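## 3. Filling the Produce Crates

Please read this section before you put any vegetables in the Tuva display. The crates must be already in their places and the stand must not rock.

1. Wipe each crate with a dry cloth. Do not use soap, the bare wood will keep the smell.
2. Look at the slats in the floor of the crate. If one slat is loose, press it back or change the crate.
3. Put potatoes in first. You can fill this crate up to the rim, but not higher.
4. Put the round vegetables in their own crate and do not mix them with the potatoes.
5. Lay napa cabbage on its side, never on the stem end. One cabbage in a crate is enough for the start of the day.

**Note:** The gaps between the slats let the air pass. Do not cover them with paper or plastic. 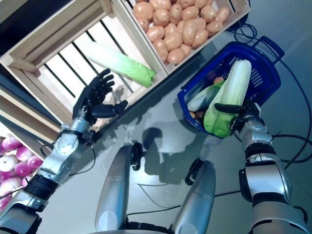 6. Turn the potatoes by hand every 2 days and take out the soft ones – one bad potato will spoil its neighbors.
7. Remove the outer leaves of the cabbage when they become yellow. The leaf end is delicate, so hold the cabbage from underneath when you lift it.

**Caution:** The crates have no finish on the wood and can give splinters. Check the edges with a glove before first use.

**Caution:** Never lift a full potato crate alone. Take out half of the potatoes, or ask a second person.

For spare slats, order part 106 from Busham. The cleaning of the stand is explained in section 4.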